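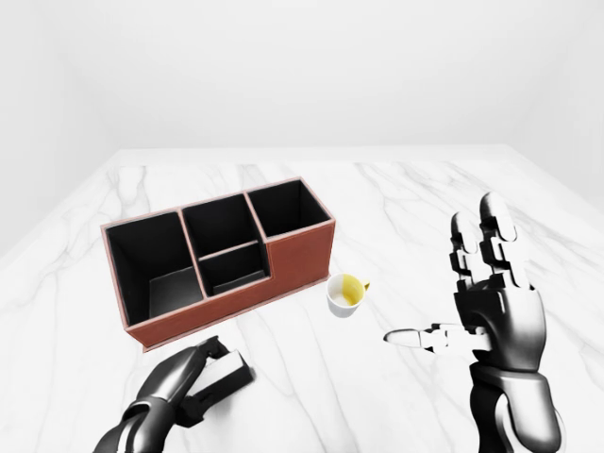 Desk organizer with four compartments, on marble.

I promised some people I would write down how it went with my first big part in English, so I will do it in a thread. The play was "Bandico," in January, at the Dralent. I was the uncle.

For those who don't know it: the uncle is on stage almost from the start and he does not stop talking. The script has 526 speeches in total. I was given 214 of them. When I got the email I read it standing up in the kitchen and then I sat down.

I have acted before, but in my own language, and always small parts. A priest, a postman, a second policeman. In English I had only done a reading, with the paper in my hand. That is a very different thing.

The director was Olaia Cantero. She is also not a native speaker, and I think this helped me, since she never finished my sentences for me in rehearsal. She waited. Sometimes she waited quite long.

How I learned the lines. I tried first with a recording of the whole play, which I listened to on the bus. After two weeks I knew everybody's lines but mine. I knew the aunt's part so well that I once answered myself as the aunt.

Then Esben Bach (he played the doctor) told me to write my part by hand, only the first letter of each word. So "I have never seen this letter before" becomes I h n s t l b. It looks like nonsense, but the hand remembers it. I filled two notebooks.

My part is 3031 words. I know this since I counted them one evening when I should have been learning them.

Small words were the hardest. Nobody in the audience hears if I say "a letter" or "the letter," but in a mystery it can matter! In act two I say "I did not open the drawer." One evening in rehearsal I said "a drawer," and Glória Patrício, who was on the book, stopped everything. If the uncle says "a drawer" he does not know which drawer they mean. If he says "the drawer" he has given himself away. She was right and I went home and thought about articles.

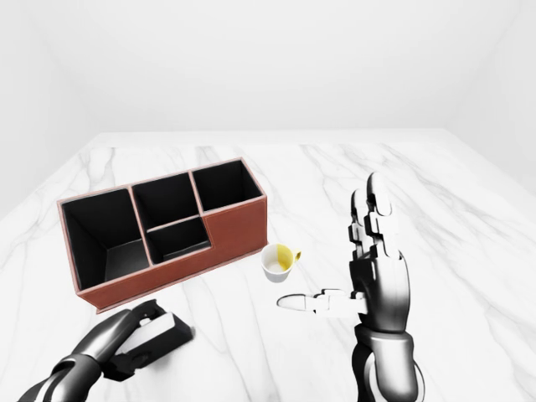

What does it mean to be "on the book"?
It means to follow the script during rehearsal and give the actor the next words when he forgets them. The same person often writes down where everybody stands and moves.

Back to the uncle. The costume came from Werent and it was a three-piece suit, very heavy, made for a man with longer arms. I pinned the sleeves on the inside. Under the lights it was like wearing a bed.

The mustache was mine. I grew it from November. My daughter did not like it and she told this to the cashier at the supermarket.

We had seven performances. On the first one I was so afraid that I remember only the beginning and the applause, and the middle is gone. My wife says I was good but fast. We finished eleven minutes earlier than in the dress rehearsal and the people in the bar were not ready for us.

On the third night it happened, what I was afraid of. I came in with the tray, I looked at Aksel Hjaltested, who played the inspector, and there was nothing in my head. Not in English and not in any other language. He looked at me. I looked at the tray.

Then he said, in his inspector voice, "You were going to tell me about your brother, I believe." This is not in the play. But it was my cue, only in other clothes, and the whole speech came back to me from the first letter to the last. I bought him dinner after.

Mrs. Brynjólfsdóttir, who wrote the play, came to the fifth night. Afterward she asked me where I had found the pause before "my brother." I told her the truth. She wrote it down.

Some people asked about the accent. I did not try to hide it. Olaia moved one line in act one, so that the aunt says he "came home after thirty years abroad," and after that nobody needed to wonder. Fung-ping Lo, who played the aunt, said it every night with a very disappointed face, as if the thirty years were too few.

What I would do different next time: start with the longest speech and not with page one. I knew act one perfectly in October and I was still reading act three in December. Also I would practice with the props sooner. To pour tea and lie to the police at the same time is two jobs.

And I would eat before the show. I thought I would be too nervous, so I ate nothing, and on opening night my stomach had a part in the silent scene. The first row heard it.

The uncle did it, by the way. I can say this now, the run is over. If you are seeing another production, please forget this post.

Auditions for the summer comedy start soon. I have asked for something with a postman.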